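The night I nearly bought a ticket to the edge of space

May 31, 2023

I should say straight away that I am not a brave person. I get wobbly on the second rung of a stepladder, and I once walked down the whole of a lighthouse backwards, holding on with both hands. So I'm still a bit surprised that I spent most of a wet spring evening on the Kelmendi website, reading the small print on a seat in a balloon that goes so high you can see the planet bend.

If you haven't come across these things yet, you will. Everyone talks about rockets when they talk about space tourism, and fair enough, rockets are loud and quick and they look wonderful on the news. But there's a slower branch of the business, and it's the one I've fallen for. You sit in a pressurised cabin under an enormous balloon, you go up gently for a couple of hours, you float about with a drink while the sky turns black, and you come down again. No countdown, no training in a centrifuge, no being squashed into your seat by your own cheeks.

Strictly speaking it isn't space, and the purists get very cross about this. The usual line is drawn at 100 kilometres, and Kelmendi's balloon is meant to stop well short of half that. You won't be weightless either, so if your dream is to chase a blob of orange juice across the cabin with your mouth open, you'll need a rocket and a much bigger bank balance. What you do get is the view, and time to look at it. I've watched plenty of rocket passengers being interviewed afterwards, all of them pink and breathless, and they nearly all say it was over too soon!

I went to see for myself in November, when Kelmendi opened the doors of its hangar at Kumcombe for an afternoon. Kumcombe is an old airfield with a café that does a very decent cheese toastie, and it took me ages to find because the signs all point to the garden centre. There were 60 of us, a mixture of people who could clearly afford a seat and people like me who had come for the day out. We were handed a hi-vis vest each and taken round in a long, shuffling line.

The cabin is called Trirer, and it's smaller than I'd pictured. Think of the inside of a nice minibus, with deep seats facing outwards and a window in front of each one. I sat in it. I pressed my nose to the glass and looked at a fire extinguisher on the hangar wall, and even then I felt a bit of a flutter. There's a loo, which was the first thing anyone asked about, tucked behind a sliding door with its own little porthole. I thought that was a lovely touch, though the man behind me in the queue did not.

Then came the talk, with slides, and this is where I started taking notes. The balloon itself is thinner than a sandwich bag and you could lay it out across several football pitches. It's used once. The cabin comes down under the balloon for most of the way, with parachutes held in reserve, and a recovery team drives out to wherever the wind has decided you should be. I asked how far that might be and the answer was up to 300 kilometres from where you started, so I'd advise packing a toothbrush.

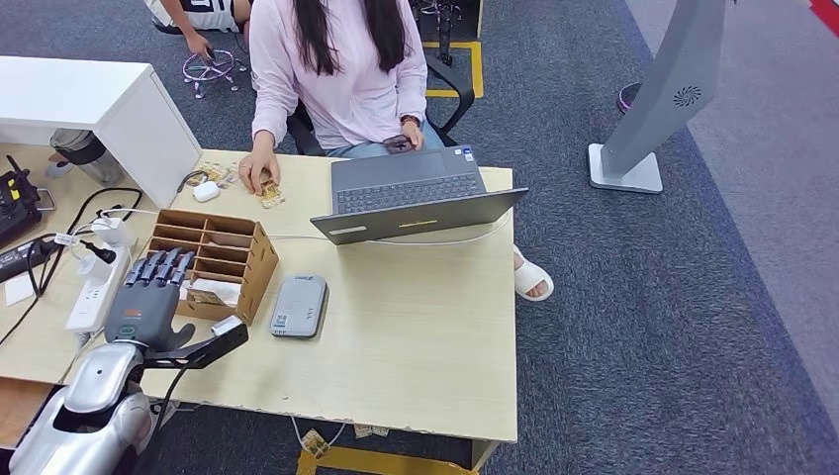
The price isn't printed anywhere, by the way. You have to fill in a form and somebody rings you back, and in my experience that never means good news. I filled in the form anyway. The woman who rang was very friendly, and the figure she gave me was almost exactly what my sister paid for her flat. There's a deposit, which you can get back, and a waiting list, which you can't do much about. She also told me, quite cheerfully, that no paying passenger has gone up yet. They've done 2 test flights with nobody aboard, both from the launch site at Prindov, and there are more to come before anyone lets the public near it.

I like that they're taking their time. This is an industry that has been promising us all a trip "next year" for about as long as I've been writing, and I've learned to add a few years to anything I'm told in a hangar. I'm also not sure what I think about the rest of it. Helium is precious stuff, and hospitals need it for their scanners. Using a great bagful so that a few of us can say "ooh" is hard to defend over dinner — believe me, I've tried. Kelmendi says it's looking at hydrogen instead, which brings up a whole other set of worries for a person who doesn't like stepladders.

I didn't pay the deposit. I got as far as the page that asks for your body weight and an emergency contact, and then I went and put the kettle on. But I haven't closed the page either, and I did ask to go on the mailing list for the next open afternoon. If you fancy it, get there early and ignore the signs for the garden centre until the second roundabout, then turn left.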